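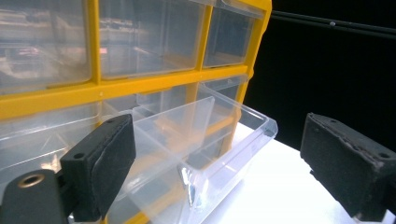

Yellow parts drawers, one pulled out

Home | Diary | Older posts

Sep 19, 2022

Three weeks of the new picking system at Pender and my feet have stopped hurting! I used to walk the aisles all shift – now the parts come to me and I just check and bag. 97 orders before lunch today. I do miss the wandering though, and the nattering by the small-parts drawers. Kekana want it in at Piltport next, so I'm off there to train people. Must find my good boots.

3 comments | Share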